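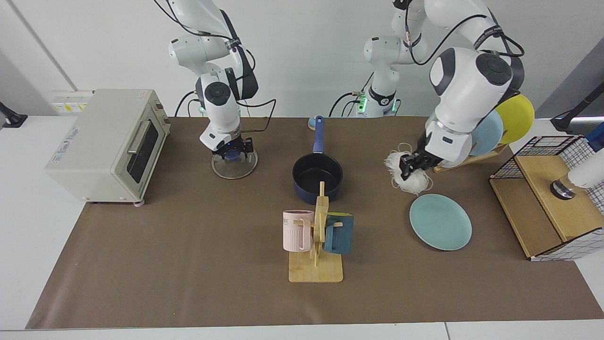 家庭餐厨具使用与磨损记录研究:参与家庭招募说明

Staltport餐厨器具研究室现面向Galleck及Ladov两地招募200户家庭,参加日常餐厨具使用、清洗与收纳情况的记录研究。本说明供有意报名者阅读,内容包括研究范围、参与条件、记录方法、器具送检、补偿标准、数据处理及报名办法。报名截止日期为2024年11月1日,以报名表提交成功的时间为准。

一、研究背景

现行的餐具和炊具耐用性评价,多以实验室加速试验为依据。陶瓷釉面的耐洗性、玻璃的抗热震性、金属涂层的附着力,各有成熟的试验方法,条件稳定,重复性好。家庭环境中的使用条件则分散得多:同一只杯子可能用来喝热水,也可能装过冷藏后的饮料再注入热水;同一只盘子可能手洗,也可能与金属餐具一同放进洗碗机;锅盖取下后可能平放、斜靠或倒扣在台面上。上述差异对器具表面和连接部位的影响,缺少连续的、以户为单位的记录。

研究室此前在Ladov做过一次小规模预调查,由参与者凭记忆填写问卷。核对结果显示,参与者对使用频次较高的器具回忆较为可靠,对偶尔使用的器具误差较大;对清洗方式的回答比较一致,对存放位置和叠放顺序的回答前后出入明显。本次研究因此改用日志法,要求在使用当日登记,并在记录期前后各做一次器具检查。

研究项目名称为“Gulyás日志”,沿用预调查所用记录表的名称,与任何菜式无关。

二、研究目的

本研究拟回答下列问题:

1. 家庭中各类餐厨具的实际使用频次及其在一周内的分布。
2. 清洗方式、干燥方式与存放方式之间的对应关系。
3. 叠放、悬挂、平放等存放方式与边缘缺口、表面划痕、把手松动之间是否存在可识别的关联。
4. 参与者停用或丢弃一件器具时所依据的理由。
5. 日志法与定期检查所得结果之间的偏差。

研究不评价参与者的烹饪水平、饮食结构或家务分工,也不比较不同厂商产品的优劣。最终报告按材质和器形分类,不列出商标。

三、器具范围

纳入记录的器具分为五类。

甲类:饮用器具,包括带把杯、无把杯、茶杯和玻璃杯。一次性杯不计。
乙类:盛装器具,包括平盘、深盘、碗、钵。仅作装饰陈列的不计。
丙类:加热器具,包括炒锅、煎锅、汤锶、奶锅及其盖。电饭煲内胆计入本类,外壳不计。
丁类:台面小型烤箱所用的烤盘和烤架。烤箱本体只登记外形尺寸和使用时段。
戊类:收纳器具,包括杯架、盘架、沥水架和锅盖架。

刀具、筷子、勺、叉、砧板、保鲜盒和儿童餐具不在范围之内。参与者如认为某件器具难以归类,应先按主要用途登记,并在备注栏写明,由研究室统一处理,不必自行新设类别。

带盖器具的盖与器身分别编号。预调查中有不少家庭将一只盖用于多口锅,如合并编号,盖的使用次数会被低估。杯与碟成套的,同样分别编号。

四、参与条件

报名家庭应同时符合以下条件:

1. 常住地址在Galleck或Ladov,记录期内无搬迁计划。
2. 家中日常开火,厨房由本户单独使用。合租住户如有独立厨房,可以报名。
3. 至少有一名成年成员愿意担任记录人,并在记录期内每日登记。
4. 家中现有甲类、乙类、丙类器具各不少于一件,且已开始使用。全新未拆封的器具不作为送检对象。
5. 能够接受两次上门检查。

有下列情形之一的,暂不接收:厨房正在装修或计划在记录期内装修;厨房兼作经营用途;家庭成员受雇于餐厨具生产或销售单位;已参加其他机构同期进行的家庭消费类日志研究。

是否拥有洗碗机、消毒柜或烤箱不影响入选。研究室将按居住地、户内人数和清洗设备情况分层抽取,报名先后不影响抽取结果。分层后某一层报名不足的,名额不调剂至另一居住地。

五、研究流程

研究分为登记、记录、复查三个阶段。

登记阶段。入选家庭收到材料包,内有编号贴、记录册、铅笔、检查用放大镜和回寄袋。检查员第一次上门时与记录人共同完成器具编号,并填写初始状态表。编号贴应贴在器底、把手内侧等不接触食物和口唇的位置。不宜粘贴的器具改用挂签,使用前取下,收纳时挂回。

记录阶段。连续记录14天,包括节假日。每日登记当天用过的器具编号、使用次数、盛装物的类别与冷热、清洗方式、干燥方式和存放位置。当日未在家用餐的,仍需填写“无使用”,不得留空。连续两日无任何使用的,记录期顺延,最多顺延一次。

复查阶段。记录期结束后,检查员第二次上门,对全部编号器具进行复查,并收回记录册。复查项目与初始检查相同。两次检查由不同检查员进行,后一名检查员在复查完成前不查阅初始状态表。

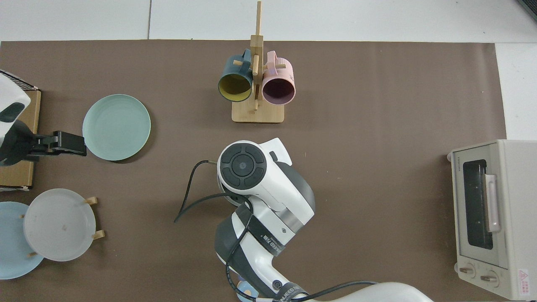
初始状态表按件填写,每件一行。饮用器具需登记口沿、内壁、外壁、把手与杯身连接处、杯底五个部位;盛装器具需登记盘沿、盘心和底足;加热器具需登记内表面、外底、把手紧固件以及盖钮。每个部位的状态按“无异常”“轻微”“明显”“影响使用”四级判定。判定以检查员的触摸和目视为主,仅在难以区分划痕与金属转移痕时使用放大镜。

金属转移痕是指金属餐具或锅沿在釉面上留下的灰色线条,一般可用弱酸性清洁剂去除,不属于划痕。预调查中这两者常被混淆。参与者在记录期内发现灰线时,应照实登记,不要为了复查而专门擦除;日常清洗中自然去除的,在备注栏注明日期即可。

六、日志填写规则

(一)使用次数。以一次盛装或一次加热为一次使用。续杯不另计,换装其他饮品另计。菜肴从锅中转入盘内,锅与盘各计一次。冷藏后以原器复热的,加热部分另计一次,并在冷热栏填“冷转热”。

(二)冷热类别。分为冷藏、常温、温热、滚烫四档,由记录人凭感觉判断,无需测温。研究室另行选取部分家庭发放温度贴片,用于校准上述判断。是否接受贴片由家庭自行决定,不接受者仍可完成其余部分。

(三)清洗方式。填写代码:S为手洗软质工具,Y为手洗硬质工具,J为机洗,C为仅以水冲洗,N为当日未清洗。使用钢丝球、砂质海绵者一律填Y。浸泡后再洗的,在代码后加注浸泡时长,按“短时”“数小时”“过夜”三档填写。

(四)干燥方式。分为沥干、擦干、烘干和未干即收。竖放于沥水架与倒扣于台面均属沥干,但需用“竖”或“扣”加以区分。

(五)存放位置。按初次上门时绘制的厨房简图填写区位代码。简图只标台面、吊柜、地柜、抽屉和墙面挂架,不标门窗及户型。器具在一天内多次移动的,填当晚最后一次存放的位置。

(六)叠放与悬挂。叠放者填写其上下相邻器具的编号,自下而上书写。悬挂者填写所在挂架的编号及受力部位,如把手、挂孔或盖钮。悬挂时与相邻器具接触的,应填“触”;互不接触的,填“离”。该项是本研究重点采集的内容,漏填时当日记录视为不完整。

(七)异常事件。包括跌落、磕碰、空烧、骤冷和骤热。不论器具是否损坏,均应登记时间、接触面材质及结果。器具破碎的,参与者应先妥善清理,不要求保留碎片,也不要求拍照。

(八)更正。填错时以单线划去,在旁边重写,不使用涂改液。隔日补记的内容应在行首标“补”。补记不会导致扣减补偿,但补记比例会作为数据质量指标纳入分析。

七、收纳器具的特别登记

收纳器具本身不计使用次数,但应登记下列信息:主体材质、底座形状、挂位或格位数目、放置台面的材质,以及满载时是否晃动。木质收纳器具还应登记表面是否有涂饰;无法判断的填“不详”,不要刮擦试验。

记录期内请勿为配合研究添置、更换或重新布置收纳器具。如确因损坏而更换,应在更换当日登记原因,新器具另行编号,旧编号停用,不得转用。

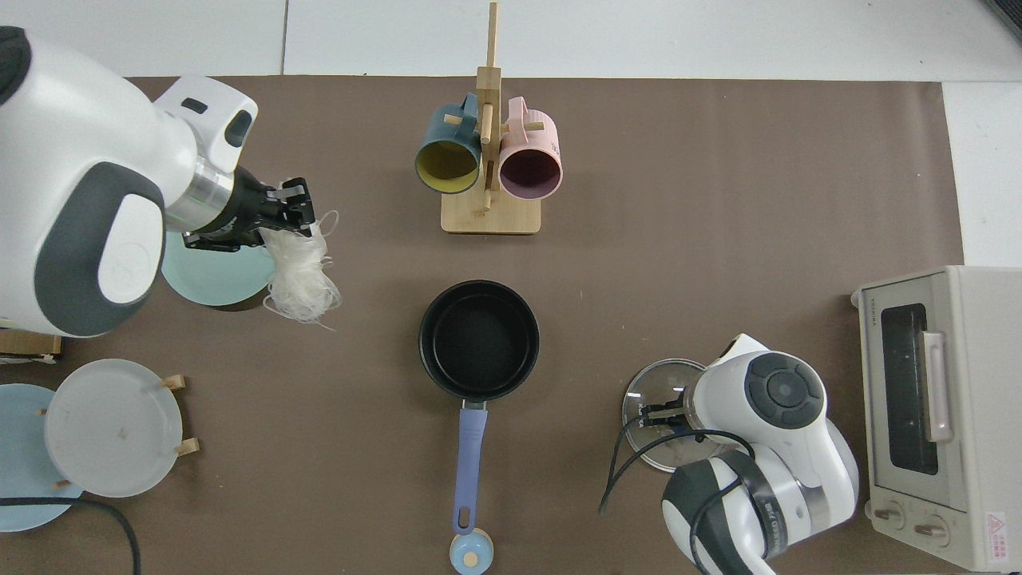

图:杯架、玻璃锅盖与小型烤箱

锅盖的存放方式单独成表。可选项为盖于锅上、倒扣于锅上、平放、竖插、悬挂和其他。玻璃盖另需登记边缘是否包有金属圈,以及透气孔周围有无裂纹。盖钮松动的,记录期内如自行紧固,应登记紧固日期与所用工具。

台面小型烤箱只登记其放置位置、与相邻墙面的距离以及使用时段。检查员不开机,不测温,不评定电气安全。烤盘和烤架按加热器具填写,其冷却方式填“箱内”“台面”或“水冲”。

八、器具送检

记录期结束后,研究室将从部分家庭中借取器具做实验室检测。每户借取不超过两件,借取前须经记录人书面同意。不同意送检不影响参与资格及基本补偿。

检测项目包括釉面光泽度、表面粗糙度、涂层厚度和把手连接强度。前三项为非破坏性检测,完成后原件归还。把手连接强度检测为破坏性检测,须另签同意书,器具不再归还,由研究室按同类新品的市场零售价补偿。有纪念意义或无法替换的器具,请勿提交破坏性检测。

借取期间,研究室提供同类替代器具供家庭使用。替代器具不纳入记录,归还原件时一并收回。包装和往返运输由研究室负责,运输中发生损坏的,按破坏性检测的标准补偿。

九、补偿

完成全部三个阶段的家庭,获得补偿4,000元,于记录册收回并核验后的次月转入记录人指定账户。补偿属劳务性质,税费按当地规定办理。

中途退出的,按已完成阶段结算:仅完成登记阶段的,支付补偿总额的十分之一;完成记录阶段但未接受复查的,支付总额的一半。因搬迁、住院等不可预见事由退出的,经说明后按已完成天数折算,不适用前述比例。

材料包中的放大镜和剩余编号贴归参与者所有。记录册应当交回,需要自留副本的,可在复查时向检查员提出,由研究室扫描后寄送。

十、时间要求

记录人每日填写日志所需时间因器具数量而异,宜在晚间清洗和收纳完毕后一次填写。每次上门检查前,请将全部编号器具置于可取用的位置,不必特意清洁或集中摆放。器具正在使用或待洗时,检查员可将其排在最后检查。

各户的记录期由研究室统一分批安排,首批从次年4月开始。参与者可在登记时注明不便的时段,研究室在同批次内调整,不保证跨批次调整。批次确定后,因参与者原因改期以一次为限。

十一、数据与隐私

日志以户编号登记,不记载家庭成员姓名。联系信息与研究数据分开保存,对照表由研究室的数据管理岗单独保管。检查员上门时不拍摄人像,不录音,不进入厨房以外的房间。需拍摄器具细部的,应事先征得记录人同意,拍摄范围限于器具及其放置面。

原始记录册保存8年后销毁,电子数据去除户编号后长期保存。公开数据集只含器具类别、材质、使用与清洗代码以及部位判定等级,不含厨房简图和备注栏文字。备注栏内容如需在报告中引用,仅作概括转述。

参与者有权在数据合并之前要求删除本户数据,无须说明理由。数据合并后,因户编号已被去除,无法再单独删除。合并日期将在复查时书面告知。

十二、风险与责任

参与本研究不改变家庭原有的用餐和清洗习惯,预计不产生额外的人身风险。编号贴采用水溶性胶,可能在浸泡中脱落,脱落后应从餐具和滤网中取出,并使用备用贴重新编号。对胶类接触过敏者,可全部改用挂签。

初始检查中如发现有裂纹的玻璃盖、严重松动的锅把手等存在使用风险的情形,检查员会当场告知。是否继续使用由参与者决定,检查员只记录告知事实及参与者的处理方式。检查员不代为维修,不推荐替换产品。

十三、报名与筛选

报名方式有以下两种:

1. 在研究室网站的招募栏目填写电子报名表。
2. 到Galleck或Ladov的材料领取点索取纸质报名表,填妥后投入领取点的收件箱。

报名表须填写居住地、户内人数、清洗设备、五类器具的大致数量以及可接受上门的时段。器具数量只用于分层,不要求精确。同一户只提交一份报名表,重复提交的以最后一份为准。

筛选分两步。第一步按第四节条件核对资格,不符合者以邮件告知。第二步在合格家庭中分层抽取,并设候补名单。入选家庭在收到通知后须于七日内确认,逾期未确认的,名额转给同层候补家庭。候补名单在首批记录开始后仍然有效,直至全部批次排定。

十四、常见问题

家中有人不愿参与怎么办?
只要记录人能够掌握当日器具使用情况,其他成员无须参与。其他成员单独使用过的器具,可由记录人当晚询问后填写,不视为补记。

洗碗机每次混装大量餐具,是否需要记录摆放位置?
不需要。只填写代码J,并注明上层或下层。餐具之间有明显碰触声的,可写入备注。

记录期间新买了杯子,是否需要登记?
需要。自首次使用之日起编号,起始状态由记录人按初始状态表自填,检查员在复查时核对。

客人较多的一天能否不记?
不能。可只记编号与使用次数,清洗方式相同的器具合并填写一行,并在行首标“客”。

老旧器具是否有记录价值?
有。已有缺口、划痕或褪色的器具均可登记,既有状态不影响其纳入。购入年份不详的填“不详”。

是否可以申请查看本户结果?
可以。复查时勾选相应选项的家庭,将在报告发布后收到本户器具状态变化汇总表。汇总表不含与其他家庭的对比。

十五、联系

有关资格、批次和补偿的咨询,请通过网站招募栏目的留言表提交,标题注明“Gulyás日志”及居住地。记录期内的填写问题,请使用材料包所附联系卡上的电话。研究室不通过电话索取银行密码或验证码,账户信息只在复查时以纸质表格收集。

招募方:Staltport餐厨器具研究室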